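In Praise of the Office Coat Rack

I have worked in a good many offices, and the ones I remember fondly all had somewhere decent to hang a coat.

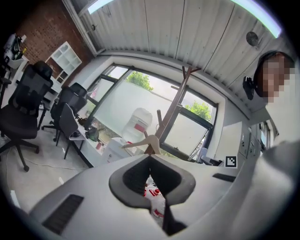 When I started at Brustar, one April, we draped everything over the backs of our chairs, and by noon half the sleeves were under somebody's casters. Then Danica Štefanec brought in a wooden rack from home – a plain old thing with a slight lean – and I swear we all sat up straighter. A good chair matters, of course, and so does a window with some green in it. But a coat rack tells you that you're expected, and that you may stay a while.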